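Two plants, one form: how a small association reads the rules

Lucimara Pacheco keeps the records for Erkska, a cannabis cultivation association with 30 members. Before that she spent 7 years in seed testing. Most of our conversation was about paperwork, and she made no attempt to steer it elsewhere.

The association grows for its own members only. Its permit sets a ceiling on flowering plants, requires a batch number for each harvest and obliges the holder to keep samples. What the permit does not set, Pacheco says, is a method for deciding when a cutting becomes a plant.

"The text says 'plant'. It does not say 'rooted', it does not give a height. An inspector can count a tray of cuttings as plants or as propagation material. We have had both in the same building."

The difference affects the ceiling directly. If cuttings count, the association has to keep fewer mother plants, and the gap between harvests gets longer. Erkska wrote to the licensing office in March and asked for a definition. The reply referred them back to the permit.

Their present rule is an internal one. A cutting is entered in the register when roots are visible outside the plug. It gets a number, a variety code and the number of its mother. Macarena Fuentealba, who runs the propagation room, makes the entry on paper and Pacheco copies it into Folteo, the stock program the association uses.

"Paper first," Fuentealba says. "The program doesn't let you enter a dead cutting. It wants a weight for everything that leaves. A cutting that damps off has no weight worth writing down, so in the first months the numbers never closed."

They now record losses in a separate column and reconcile the two at the end of each cycle. Pacheco describes the result as adequate. A mismatch of one plant takes her most of a morning to trace. 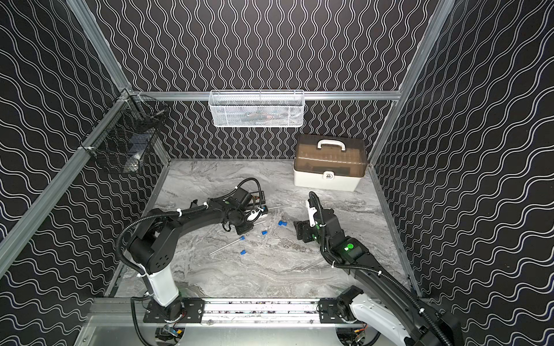
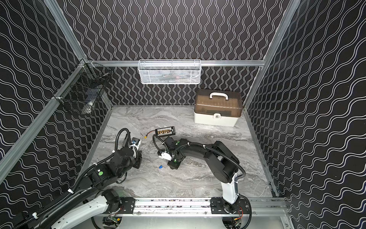
Issue 8, page 30

Varieties are a smaller question than outsiders assume. The association keeps 2. Barrios is the older line, tall, slow to finish and prone to grey mould in the last weeks. Lorka is shorter and finishes earlier, but the cuttings root unevenly. Fuentealba would drop Barrios if the decision were hers.

"It takes up light for longer and I throw more of it away. But members ask for it. They voted, and it stayed."

I asked about drying, where small growers tend to lose quality. The flowers hang whole, in the dark, and are trimmed dry. Fuentealba does not go by a fixed number of days. She bends a stem from the middle of the line and cuts the batch down when it snaps with some fibre still holding. Pacheco would prefer a water measurement and has asked for a meter.

"A stem is not a record," she says. "If a batch goes mouldy in the jar I need to say what state it went in at. I can't write 'Macarena bent it'."

Fuentealba's answer is that the meter they borrowed gave a different reading at each end of the same branch.

Samples are the other expense. Each batch is tested for mould, residues and strength by an outside laboratory, and the association pays per test whatever the size of the batch. A large commercial grower spreads that cost over a great deal of material. Erkska cannot, and in a poor cycle testing costs more than electricity. Pacheco has proposed that associations be allowed to pool batches of the same variety where they come from the same mothers and were cut on the same day. She concedes that a failed test would then mean destroying the lot.

"That would be our risk to take. At the moment we are not offered it."

The permit comes up for renewal next spring. The application asks for a floor plan, the register for the whole period, the waste log and a statement on odour. The waste log gives her the most trouble. Stems and leaves are weighed wet on the day they are cut, while flowers are weighed dry, and the form adds the two in a single box.

"I fill it in as asked and attach a note explaining why the total means nothing. Last time the note came back stamped as received. I have kept the stamp."

Neither of them expects the definition of a plant to be settled before the renewal. If it is settled against them, Fuentealba will cut the number of mothers and root in larger groups, which she dislikes because a single bad tray then costs more. Pacheco has already drafted the revised register. It has one extra column, for the date on which roots were first seen, and she has asked that it be filled in by the person who saw them.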